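Wukbridge Adult Learning — Craft and Consumer Claims
Handout 4: What sellers say about baskets, and what you can check
Notes by Bushra Mirani
10 Apr 2018

Read before class. Bring one product label or printed web listing that uses the word "handmade" or "natural."

1. The word "handmade"

Start with the claim that does the least work. As far as anyone has been able to show me, woven baskets are still made by hand, including the very cheap ones. Machines can weave flat sheets, which get cut and bent over a form, but a basket with a real border and staked sides generally passes through somebody's fingers. So "handmade" on a tag tells you very little. It doesn't tell you whose hands, how long they took, or what they were paid, and those are the things the buyer imagines she is paying for.

The Drerkik catalog we looked at in January used "handmade" on every page and named a maker on none of them. Keep that in mind when you do the exercise.
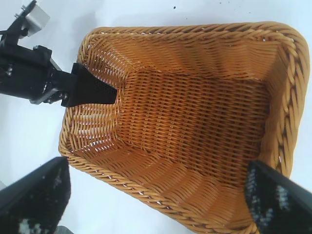
I am also wary of "traditional." Traditional where? A willow basket from a farm district and a rattan basket from a port town come out of different plants, different tools and different trade routes. Calling both of them traditional flattens all that into a mood.

2. Material words

"Wicker" is a way of making things. It is not a plant. Willow, rattan, reed, paper cord and plastic can all be sold as wicker, and quite legally. Sellers know that most shoppers hear it as the name of a material.

"Natural" is worse. A willow rod can be boiled, stripped, bleached, dyed and varnished and still be sold as natural. Ask what was done to it.

"Sustainable" needs a number and a source behind it. Zeltovus prints the claim that willow can be cut again every year. Fine, a coppiced bed can be. That says nothing about the varnish, the shipping, or whether the rods in that particular basket came from such a bed.

3. Strength claims

The Grabowska leaflet (copy in your folder) says its log basket "holds 25 kg." Holds it how? Sitting on the floor, or carried by the handles across a room? For one trip or for ten years? The leaflet doesn't say, and when I wrote to ask, I got the same leaflet back.

Handles and borders tend to fail before the base does. A load figure without a test method is advertising.

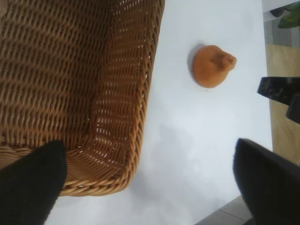 Does a higher price mean a better basket?

Sometimes, but price follows the shop's rent and the brand's photographs at least as closely as it follows the weaving. One listing in your folder asks $170 and gives no plant, no maker and no country.

4. Age claims

"Vintage" has no fixed meaning in most listings. Darkened strands prove little — stain does that in an afternoon. Wear on the bottom edge is better evidence, though it can be faked too, and dealers I otherwise trust have been fooled by it.

Exercise (2 pages at most)

Take your label and underline every claim. Next to each one, write what you would need to see before you believed it. Then cross out any claim that would be just as true of a competitor's basket. Hand in the label with your pages, stapled please.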